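Home | Posts | Desk and Shelf | Travel Stuff | About

Clearing the card table

Print this post | E-mail this post

I keep too many cards. I don't mean credit cards, I have two of those. I mean the ones you get handed and then carry home: hotel key cards, power cards, loyalty cards, visitor cards, the little printed ones that come in the box with something else. By February they had taken over a drawer, a coat pocket and the bottom of my laptop bag, and on a Wednesday I decided to sort them.

The rule I set was simple. Every card had to end up in a compartment, in the return pile or in the trash. I used a cardboard organizer, the kind with thin cardboard walls that make a grid. I like these better than plastic trays. They weigh nothing, and if you need a wider space you can pull a wall out. Mine is from Sperling and has lasted three years. The one before it was from Grurkatik and the partitions bent the first week.

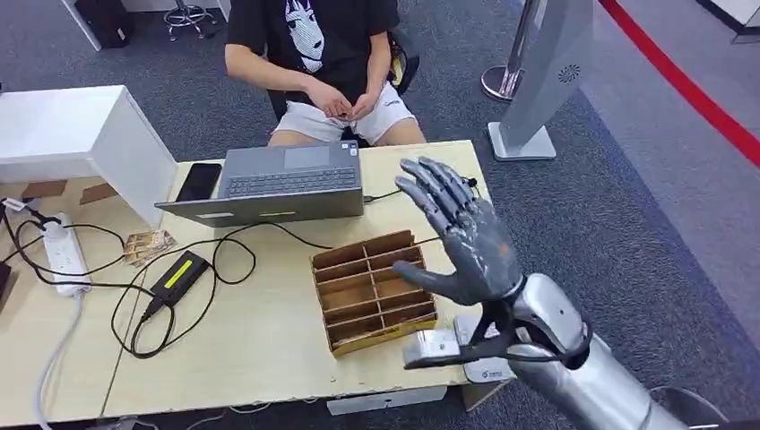 A table for this kind of job fills up fast. Chargers are the worst of it, because the cords take more room than the things they charge. I have tried taping them down and I have tried a clip on the table edge. What works for me is to move the power strip to one end and leave it there, then run everything toward that side. It still looks messy but I can slide cards around without catching them on a cord.

I sorted by use first and by size second. Sorting by size looks nicer, but then a hotel card sits with a library card and you have to read every one to find anything. The piles were:

Cards I use every week
Cards I use on trips
Cards that belong to somebody else and should go back
Cards I only keep for the picture

The last pile was the biggest. I counted it when I was done and there were 133, so I don't think I can say anymore that I keep just a few.

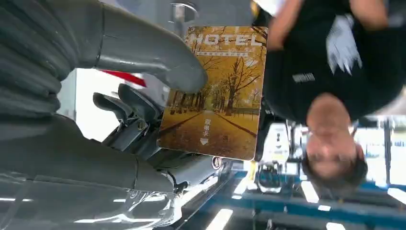
Power cards are the ones I end up with most often. In a lot of hotels there is a slot on the wall inside the door, and the lights and outlets stay off until a card goes in. Usually it's your room key, but some places leave a separate card for the slot. You put it in when you arrive and stop thinking about it, and on the last morning you're looking for your shoes and the card goes into your pocket with the receipt. I did this at a hotel in Bramedton and found the card four months later. I mailed it back. They didn't answer, but I felt better.

The picture ones get a compartment of their own now. Trees, lakes, old bridges, a lot of autumn. Plain white ones with only a logo go back or go out. I tried storing them in an album from Grostgate and gave up, since the pockets were cut too tight and the corners started to lift. Standing on edge in the cardboard grid they are fine, and I can flip through them with one finger.

One more thing I changed is how I hand cards over. I used to drop them flat on the counter and then stand there trying to get a fingernail under the edge. Now I hold the card out by one end and let the other person take the far end. It sounds like nothing, but it saves a lot of scraping.

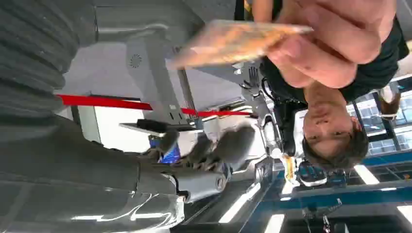

Holding out a thin card.

The drawer is empty except for a roll of tape and some batteries I still have to test. The coat pocket is next – I already know there is a parking card in there. I'm keeping the organizer on the table until the end of the month to see whether new cards go into it or back into the bag.

Print this post | E-mail this post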